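Sargate
Head-camera perception and grasp planning for single-arm household tidying

Release notes and data card, updated 3/27/24

What this is

Sargate is the software stack we run when we want an arm to pick up small everyday stuff in a bedroom and put it somewhere sensible. It covers perception, grasp planning, motion control, and the little tools for replaying what went wrong. The episodes we recorded while building it ship in the same repo, and this card covers both.

We started in January with a planner that could only handle boxes on a flat table. It now copes with crinkly packaging, round furniture and clutter it can't see all the way around, and we're really happy with how far it has come! Plenty is still rough. The Known issues section is long on purpose, so please read it before you open a ticket.

What's in the repo

sargate_perceive - segmentation and depth cleanup from the head camera
sargate_grasp - grasp candidates, scoring, approach planning
sargate_ctl - joint and Cartesian control, force limits, stop handling
nandevthorpe - the replay viewer (yes, it has its own name, it used to be its own project)
episodes/ - 279 recorded episodes, each with a task string and an outcome field
configs/ - one file per room layout

Getting started

Clone, run the setup script, then start the viewer on any episode before you touch hardware. You don't need an arm for that part. If the replay looks jerky, turn off the depth overlay first, that fixes it most of the time.

For live use you need the Pramarex driver package and a calibrated head camera. Calibration is its own script and wants a clear view of the wrist in several poses. Do it again whenever the camera mount has been bumped. A small camera error doesn't look like much in the viewer but the fingers will land next to the thing and not on it.

How a pick works

The head camera gives us one view, and we plan from that view plus the joint readings. Perception cuts the tabletop into a support surface and a handful of object blobs. The grasp module then proposes candidates for the target blob and throws out any where the wrist would sweep through a neighbor. Whatever is left gets scored on finger clearance, width, and how far the arm has to lean out.

Bedside tables have been the best test bed we've found. They're small, they sit right up against a bed and a wall, and people put all kinds of things on them. Soft packs are the hard case: the shiny wrapper breaks up the depth image, and the shape changes once the fingers press on it. We stopped fitting a box to those and now aim for the middle of the color mask, coming down at a slant with a low force limit. 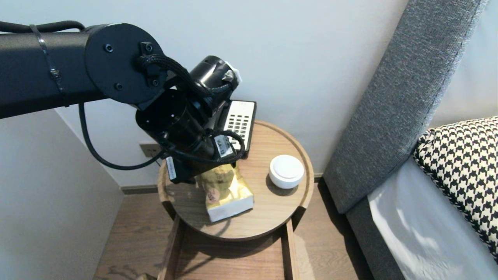
The other big change is the rim check. A raised lip around a tabletop used to get merged into whatever was lying near it, so the planner believed in objects much bigger than the real ones. The new support fit looks for a flat region first and a curved border second, then masks the border out. It made such a difference on round tables that we turned it on for everything.

Self-occlusion is still the thing we argue about most. Once the wrist is over the table, the arm hides a good part of what's behind it. We keep the last clean map from before the approach and treat hidden cells as occupied until the arm backs off. That is slow and careful. An option called trust_stale_map frees things up a bit - leave it off near anything breakable.

Episode format

Each episode folder holds the head video, joint states, gripper width, the commanded path and a short text label. Outcomes are success, partial, drop or abort. Labels were written by the operator right after the run and then checked once by a second person. Cable position is not logged, sorry, we wish we had it.

Settings worth knowing

max_candidates: 1,000 by default. Lower it on a laptop.
retry_limit: 2
approach_steps: 4
rim_mask: on
trust_stale_map: off

Known issues

Reflective wrappers can split into several blobs under strong window light.
The elbow sometimes picks the wall side when the bed side has more room.
Patterned fabric near the table confuses the edge finder. Crop the work area in the room config.
The viewer forgets your window layout on restart.

Contributing

Small fixes are very welcome, and new room configs even more so! Run the replay tests first and attach one episode that shows the change. The Özkan branch has the experimental two-view planner; it moves fast and breaks often, so please don't base a pull request on it.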